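Threads > Robotics > Octavio Nina
Octavio Nina · May

1/ New result from our disassembly work and I'm so happy with it! We taught one arm to recycle desktop PCs using only the wrist camera – no overhead view at all. 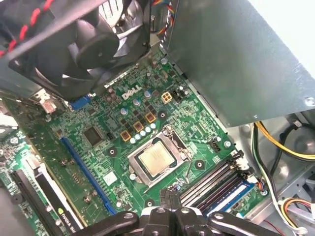

2/ The trick is Ruth Echeverri's. The policy has to guess its grip error before the fingers close. Training took 20 demos per part.
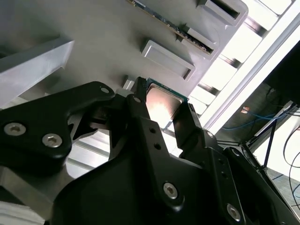 The same policy handles processors and memory, and we never retuned it between the two. Write-up soon – ask me anything!

6 shares · 5 comments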